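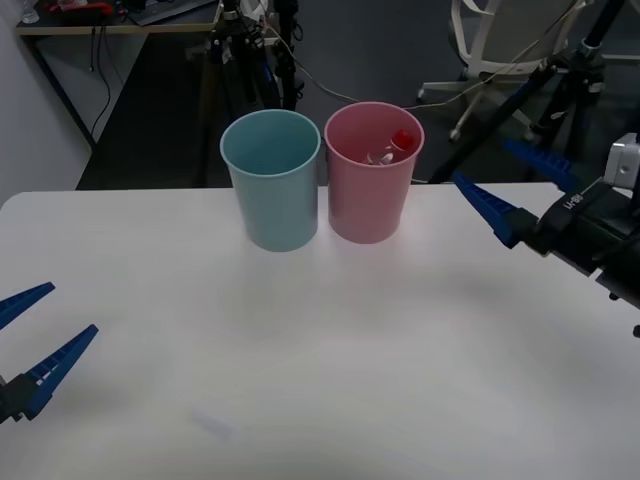

Preltar Remembrance Journal, Family Edition
Item 307
Published by Bandara Press

The Preltar Remembrance Journal is a bound journal for parents, brothers, sisters and grandparents who have lost a child. It gives a household one place to record memories, prayers, letters and dates over the first years of bereavement. It may be used privately or together with a pastor, chaplain or grief counselor.

The text was prepared by Shabnam Jadoon, a former hospital chaplain, and edited by Selvaraj Karunaratne. Both have led parent groups for Bandara Press, and many of the prompts were first used in those groups.

Contents

The journal opens with a short letter to the reader, followed by undated pages. Entries may begin at any point and may be left and resumed. Sections are as follows:

Before: the child's early life, family stories, names and nicknames
The illness or the day: optional pages, bound at the back so that they can be passed over
Letters: lined pages for writing to the child
Kindnesses received: a record of meals, visits, cards and other help, with space for the name of the giver
Birthdays and anniversaries: two facing pages for each year
Prayers and readings: short passages, with blank space beside each
For brothers and sisters: unlined pages suitable for drawing

Prompts are printed in small type at the foot of the page and can be ignored. The religious content is Christian in origin. Families of other faiths, or of none, may prefer the Mamitus edition, in which the prayers and readings are replaced by poems and blank pages. All other sections are the same in both editions.

Specifications

Binding: sewn, lies flat when open
Cover: gray cloth, no title on the front
Paper: cream, uncoated, suitable for fountain pen
Ribbon markers: 2
Pocket: inside back cover, for photographs and cards
Weight: 951 grams

A name may be stamped on the spine at the time of order. Stamped copies cannot be returned. Please check the spelling with care before the order is submitted, including any accents.

Use in groups

Hospitals, parishes and hospices may order in quantity. The Prusar Leader's Guide is sold separately and contains outlines for group meetings, along with advice on when to refer a parent for professional care. The journal is not a substitute for medical or psychological treatment.

Availability

The current printing is 2,050 copies. Orders for the Family Edition received by 19th May will be sent before the end of that month. The Mamitus edition is in stock and ships on receipt of order. Single replacement ribbons and pocket inserts are available on request from the Bandara Press order desk. Please quote the item number.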